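3.2 Storage at home

Most households in the Sirkdale survey bought dried foods in large bags and moved them into jars at home. We asked 500 of them where the jars are kept after opening. The answers were less uniform than we expected from the earlier work of Mihăilă in Cevilero. Closed cupboards were common in older flats, but in newer kitchens, where wall cupboards are few, open shelves were preferred (Fig. 2).

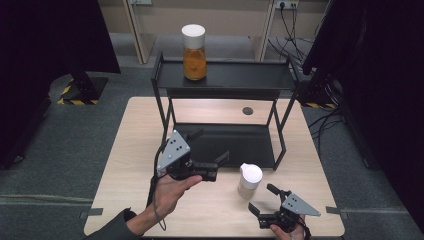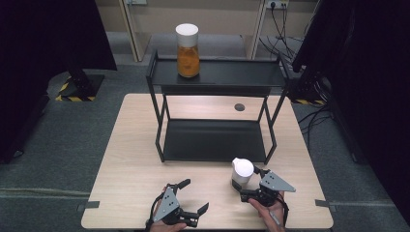
Fig. 2. Glass jar with white lid on the upper level of a black two-tier shelf rack, two views.

Respondents with open shelves said that they notice sooner when a food is running low. They also threw away less of it, although this difference was small and should be read with care. Only 19 households wrote the date of opening on the jar. The question of light, which several respondents raised by themselves, is treated in Section 4.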